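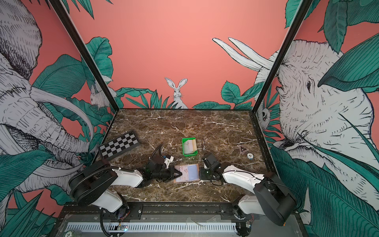 *A card case held up over a marble tabletop, with a green tray and a checkerboard on it.*

## Where Do Game Pieces Go When You're Not Looking?

Under the couch. That's the short answer, and you can stop reading if you like.

The longer answer has to do with cases, trays and boards, which were all thought up by people who were tired of crawling around on the floor.

### Why cards need a case

A playing card is a very thin thing that wants to be somewhere else. Drop a stack of them and they slide over each other like fish. They also bend. Once a card has a folded corner, everyone at the table knows which card it is, and your little brother will win every game until August.

A case stops both problems. It holds the cards flat, and it holds them together. The best cases are only a tiny bit bigger than the cards inside. Too big, and the cards rattle about and get scuffed. Too small, and you will need a grown-up, and the grown-up will say a word.

Look at the case in the picture. One panel is pale pink with small shapes printed on it and the other is light blue. Bright colors are handy on a case. A brown one on a brown table can hide in plain sight for a week.

### What a tray is for

A tray is a plate with walls. The walls don't have to be high — they only have to be higher than a rolling counter is clever. A green one like this is easy to spot on dark stone, too.

### The board that stays flat

A checkerboard has squares in two colors so that your eyes can follow a slanting line across it. In checkers, pieces move along those slanting lines. Try playing on a board with plain white squares and you'll be arguing by your second turn.

### About that marble

Marble starts out as limestone, which gets squeezed and heated deep underground for a very long time. The streaks come from other minerals that were mixed in with it. It makes a handsome table. It is also hard, so a dropped die makes a noise like a small accident.

### Packing up in 3 steps

1. Pick up the round tokens first. They roll, and they know it.
2. Square up the cards by tapping the edges on the table, then slide them into the case.
3. Put the board away last, after checking that nothing is sitting on it.

The whole job takes less time than complaining about it. We have tested this — the complaining took 20 minutes.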